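Section 2: Soaking and first cook (Ornach bean cooker)

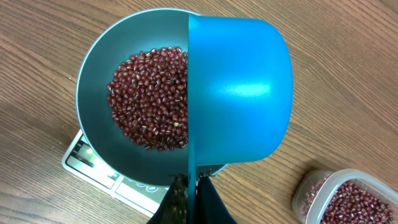

Adzuki beans and the blue scoop.

Okay, this is the part I always rushed, and my red bean paste was gritty for years!

1. Weigh out 440 g of dry beans. I go by the scale every time (my scoops are never the same twice).
2. Rinse them in the sink until the water runs clear, and toss any shriveled ones.
3. Tip them into the inner pot and fill to the upper line with cold water.
4. Close the lid, turn the dial to Soak, and go do something else for 5 hours. I start mine at breakfast.
5. Drain, refill to the same line, and press Cook.

Note: Older beans can take a second round. Squash one between your fingers, and if the middle is chalky, press Cook again.

Caution: The vent on the lid spits for the first few minutes. Keep your face and sleeves back, and please don't drape a towel over it like I did.

Sugar goes in later, so leave it in the cupboard for now. Section 3 has the amounts.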